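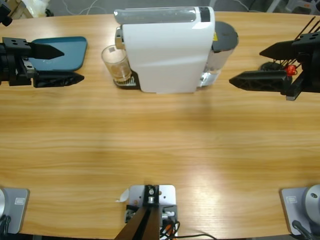 Home | Talks | Food and Travel | Contact

Print this page | E-mail this page

Speaker notes: When television comes to a small kitchen
Kerkley, September 8, 2018

Slide 1. Say good evening and thank the library. Speak slowly.

I worked nine years as location assistant for cooking programs. Tonight I tell about one shoot, at the inn of Elfriede Frei in Plernberg. It was in July and the kitchen was very warm.

Slide 2. The first visit. Reto Bachmann, our producer, came alone and ate lunch. He did not ask for a free meal, and I think this made a good impression. Then he asked to see the kitchen. Mrs. Frei said no. He came back the next week and she said yes.

Slide 3. The numbers. The inn has 117 seats. Plernberg has 1557 inhabitants. We paid a location fee of 3000 francs for two days. Wait here, there is always a question about the money.

Slide 4. The dumplings. Luzius Frei, the son, made 100 dumplings on the first day — the same recipe, again and again, for different angles. The crew ate most of them. Ask who in the room has made more than 50 in one day.

Slide 5. What went wrong. The refrigerator was too loud for the sound man, so Beat Eberhard switched it off. He put his car keys inside, so that he could not drive home without switching it on again. I still do this myself.

Slide 6. Play the clip (two minutes). Check the volume before!

Slide 7. After the broadcast. More guests came on weekends, also from Wyss. Some regulars did not find a table and complained to Luzius. Read the letter from Britt-Marie Hedlund, only the second paragraph.

Questions. If there is time, show the menu from that summer.

Share (4) | Comments (2)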